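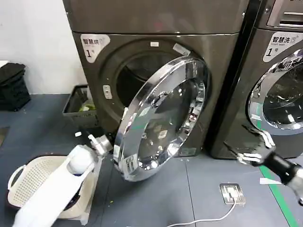
How a Dryer Dries Your Clothes

By Viktória Kocsis

When clothes come out of a washing machine, they are clean but not ready to wear. A lot of water is still held in the cloth. You could hang everything on a line and wait. A tumble dryer does the same job faster, and it works indoors on a rainy day.

This page explains what goes on inside the machine, what the parts are called, and how to tell a dryer from a washer when they are standing next to each other.

Where does the water go?

Water does not have to boil to dry up. A puddle on the sidewalk disappears on a warm day even though it never gets as hot as a kettle. Tiny bits of water leave the surface and float off into the air. This is called evaporation. The water that has floated off is called water vapor, and you can't see it.

Three things make evaporation go faster:

Warmth. Warm water evaporates more quickly than cold water.
Moving air. Air that already holds a lot of water vapor can't take much more, so it has to be moved away and replaced with drier air.
Space. A shirt spread out dries sooner than a shirt in a ball.

A dryer gives the clothes all three. A heater warms the air, a fan blows it through, and the drum turns so the clothes keep falling open.

Some dryers push the damp air outside through a wide hose. Others cool the air down inside the machine until the vapor turns back into drops, and the drops run into a tank or down a drain. You have seen this happen on a bathroom mirror after a hot shower.

The parts you can find

The drum is the big metal can that the clothes go into. Most drums have raised bars on the inside. The bars lift the clothes up one side, and near the top the clothes drop off and fall through the warm air. Then they get lifted again. This is the "tumble" in tumble dryer.

The door is round on many machines, and often it has a window that bulges. On a front-loading machine the door is on the front, and it swings to the side on a hinge. A small catch holds it shut. If you open the door while the drum is turning, a switch tells the motor to stop.

The lint filter is a screen or a part with lots of small holes. Air can get through it, but fluff can't.
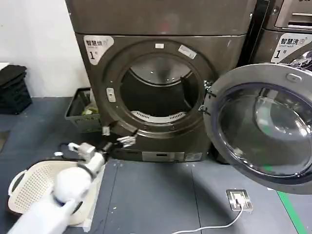
Lint is made of very small threads that rub off your clothes as they tumble. Towels make plenty of it. So do new sweaters and fleece blankets. If the filter fills up, the air can't move well, the clothes take longer to dry, and the machine can get too hot. Dry lint catches fire easily. A grown-up should clean the filter after every load, even a small one.

Rub some lint between your fingers and you will feel how soft it is. If you washed a red blanket, the lint will be reddish. Gray lint usually comes from a mix of colors.

Washer or dryer?

In a laundry room the two machines may be the same color and nearly the same size. Both can have a round door at the front. Here is how to tell them apart.

A washer needs water, so it has hoses and a drain. Many front-loading washers have a drawer at the top for the soap. There is a thick rubber ring around the opening to keep the water in, and the drum has holes all over so the water can run through.

A dryer has a lint filter. It doesn't have a soap drawer, and the opening doesn't need to hold back a drum full of water.

You can also read the label. Public laundry rooms often put a name and a number on every machine so people remember which one they used. In Chinese, the word 洗 (say "shee") means wash, and 烘 (say "hong") means to dry with heat. The sign 号 after a number means "number," so 1号 is number one. If you know those three signs, you can find the right machine in a laundry room where all the labels are in Chinese.

Waiting for the load

A dryer load often takes close to an hour. Thin shirts are ready sooner, and jeans need longer because the cloth is thick and the pockets have two layers. A thick bath towel may still feel damp when everything else is done.

People who use a shared laundry room need somewhere to put things down while they wait and sort. A wide, flat table is best. Small things that were left in pockets can go into a box so they don't get lost.
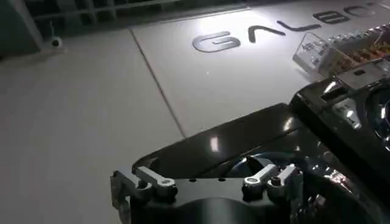

Check pockets before washing, too. A paper tissue in a pocket will break up and stick to everything, and a crayon is worse. It melts in the heat of the dryer and leaves wax on the whole load.

Some clothes should not go in the dryer at all. Look at the little tag sewn inside the collar or the side seam. A square with a circle in it means tumble dryer. If the square and circle are crossed out, hang that piece up. One dot inside the circle means low heat, and two dots mean medium heat.

Wool can shrink, and prints on T-shirts can crack. Stretchy swimsuits lose their stretch — hang those up as well.

Taking the clothes out

Wait until the drum has stopped. Ask a grown-up to open the door, as the metal parts inside may be hot. Put the basket right under the opening so that socks fall into it and not onto the floor.
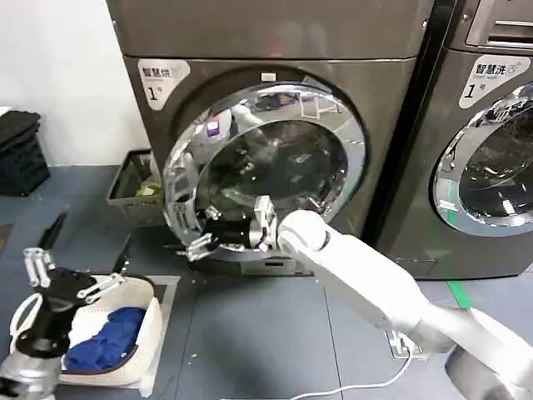 A dryer with its door open, and a laundry basket beside it.

Feel the thickest parts first, such as waistbands and the seams of pockets. If those are dry, the rest is too. Shake out each piece and fold it while it's still warm, and it will have fewer wrinkles.

Never climb into a dryer or a washer, and don't let a pet in either. Cats like warm, dark places, so look inside before you shut the door.

Try it at home

Wet two washcloths and squeeze them out. Roll one into a ball and spread the other flat on a rack. Feel them both every hour and write down which one is dry first.

Words to know

Evaporation: when water turns into vapor and goes into the air.
Vapor: water in the form of a gas.
Drum: the round metal part that holds the clothes and turns.
Lint: fluff made of tiny threads from cloth.

Updated March 21, 2018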